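Gulliso hand-held gripper, two-finger, with Prilard pads

In stock. Sold singly or as a left and right pair. Prilard pads included, spare pads sold separately.

I've been meaning to give this one a proper write-up for ages, mainly because the maker's own leaflet is a single folded sheet and most of that is about the carry case. So I took the pair we keep for trying things out and spent a good long stretch with them, next to the Vlček (the other one people always ask me about), picking up the sort of small awkward stuff that customers ring up about. Pens, brushes, rods, bowls, soft toys. I didn't bother with boxes. Everything picks up a box!

If you only want the short answer: I like it a lot for thin things, I like it less for anything you need to twist, and I'd order a spare set of pads at the same time as the gripper.
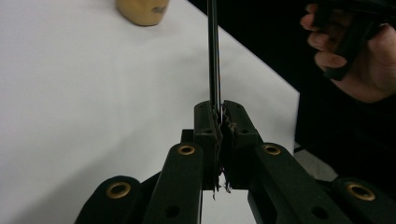
Cotonberg, May

Thin rods first, then, as that's the job most of you seem to be buying it for. The fingers are chunky black blocks with flat inner faces, and my worry with chunky fingers is always that they'll meet at the bottom and leave a gap at the top, so whatever you're holding swings about like a gate. The Gulliso does well on this. Squeeze it slowly and the rod sits up nearly straight between the two faces. Squeeze it fast and you may have to open up and have another go, but that's true of every hand-held I've tried, the Vlček included.

You'll also notice the state of the pads, all shreds and wisps down in the gap. I'm not going to pretend they wear well. The Prilard covering is lovely and grippy when it's fresh, and then the edges start to go, and once they've started they carry on going. It still holds with tatty pads (I carried on for a good while) but you lose some of the fine feel, and bits of fluff do get between the finger and the thing you're after. If you're recording with a camera on the gripper it's worth trimming the loose ends with nail scissors before you begin, as they wave about right where you want to be looking.

The arms are the part I'd buy it for. They fan out from below the fingers and the joints have brass-coloured eyelets in them, which I was ready to dismiss as decoration. I've come round to them. The movement is smooth all the way through and there's very little side-to-side slop, even on our pair, and our pair gets lent to everyone who walks in. The Vlček is stiffer when new and then loosens up more than I'd like. Some people prefer that heavier squeeze and I can see why if you've got big hands, but after an afternoon of it my thumb had had enough.

Two hands or one?

I'd go for two if you can stretch to it. Passing something from one gripper to the other is where you find out whether the fingers really line up, and it's a much better test than picking things up and putting them down again. It's also useful to have one person on each, if you've got a willing colleague, and see how you both get on with handing over a pen in mid air. We dropped it plenty. Then we got better at it, and I suspect that was us and had very little to do with the gripper.

The paintbrush was the thing that sorted the two models out for me. Lying flat on a table it gives you almost nothing to get hold of, and you have to come in low, with both fingertips brushing the surface, and trust that they'll close underneath the curve of the handle. I gave each gripper 14 goes at it. The Gulliso got the brush up 8 times and the Vlček didn't do as well, mostly by pinching too high and shooting it off sideways. Not science, I know! A different table would give you different numbers. I'd still back the Gulliso for that kind of job, and I'd grab a brush by the handle every time, never by the metal bit, where it wants to roll.

Soft toys are easy with either one. Wooden bowls depend on the rim, and if it's a thick one you'll want to open the fingers all the way and approach from above.
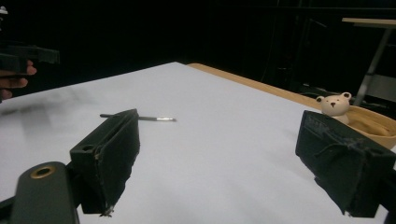
Pads and coverings

The gripper comes with one set of Prilard pads fitted. You can also wrap the fingers in something of your own, and plenty of people do. A textured black cover is easy enough to get on, but do pull it tight. Creases are a nuisance with thin objects, which find the fold and sit in it, and a stray thread across the face will annoy you all day. I've had good results from wrapping one finger and leaving the other as it comes, though I couldn't tell you why that works.

Ordering

The pair is 985 including the carry case. Spare pads come in packs of 14. Please say when you order whether you want the camera bracket left on or off, as we can fit it here before it goes out and it's a fiddly job with the small screws.

The Vlček is on its own page. If you can't decide, come in and try both, and bring whatever it is you need to pick up.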